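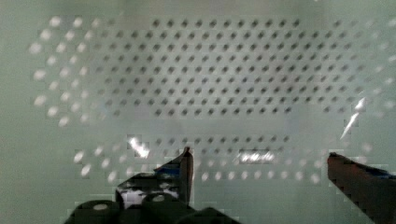
Play kitchen food - how do you lot store it?

peglegpigeon
Posted Monday, 7.40 am

I have inherited the play kitchen corner at our Saturday group, and with it a crate of toy food that has been breeding in the dark. Plates at the bottom, fruit on top, and something sticky in between that I have chosen not to investigate. I want a system. It has to survive under-fives and, worse, their grandparents.

At the moment I'm torn between the Clillik stacking tubs (lids, dear) and one of those Fustberg trays with holes in. Anyone got either?

marrowfat
We had the Clillik tubs. The lids are superb. So superb that no child can get them off, and I spent a whole winter opening tubs on demand like a sommelier. Get the trays.

tinlidtracy
Disagree with the above. Trays are fine until you have anything small. We had a bag of peas and sweetcorn bits and the holes ate the lot. Tubs, no lids, on a low shelf. Lose the lids in the loft.

peglegpigeon
How small are we talking? Most of ours is whole fruit, apart from one bowl of bits.

marrowfat
If the peas fit through the holes you bought the wrong peas.

tinlidtracy
I didn't buy them, they came with the building.

oldhobnob
Storage is only half of it. The real question is whether you sort by type or by meal. I sort by type: fruit, bottles, crockery. My co-leader sorts by meal, so there is a tub called Breakfast with a lobster in it.

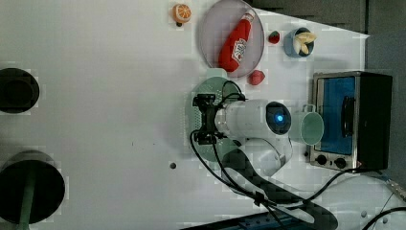 peglegpigeon
Sorting by type is where I'd started, and I got as far as tipping everything out on a white table before losing the will. Children do not believe in types. Left to themselves they serve. So you get the ketchup bottle laid across a plate like a Sunday joint, with an orange slice off to one side and a strawberry that never quite made it on. I'd file those under three headings. Any four-year-old would file them under dinner, and be cross if you moved the ketchup.

oldhobnob
Ketchup as the main course is at least a balanced view of what they eat.

quaymuncher
Been running a toy library for 8 years and I'll say what I always say, which is that you own too much of it. We had 40 pieces of pretend fruit. I put most of them in the cupboard and kept 7 out. No complaints, and tidying up takes as long as the goodbye song.

tinlidtracy
7 is mean. That's not a greengrocer's, that's a petrol station.

quaymuncher
It's a well-run petrol station.

marrowfat
I'm with quaymuncher on the fruit but not on crockery. Never cut the plates. We went down to two once and there was an incident.

peglegpigeon
Right, so plates stay. Does anyone have a view on washing? The Barua set says wipe only, but wiping each one by hand is not how I plan to spend my autumn.

oldhobnob
Washing-up bowl, warm water, drop of liquid, leave on a towel overnight. Not the wooden stuff, obviously. And don't do hollow ones with a hole in the bottom unless you enjoy being squirted by a pear.

tinlidtracy
Dishwasher, top rack, in a laundry net. Cool wash. Ours have been through loads of times.

oldhobnob
Please don't do this. I lost a whole bunch of bananas that way. They came out as one banana.

tinlidtracy
I did say cool wash.

peglegpigeon
Bowl and towel it is. For the record I've ordered one Fustberg tray for the fruit and two tubs without lids for everything else. The tray was 37 quid from the Tralthorpe shop, which seems steep for something largely made of gaps.

marrowfat
You pay extra for the gaps.

quaymuncher
Could have had a colander for three.

peglegpigeon
We've got a colander. It's a hat now.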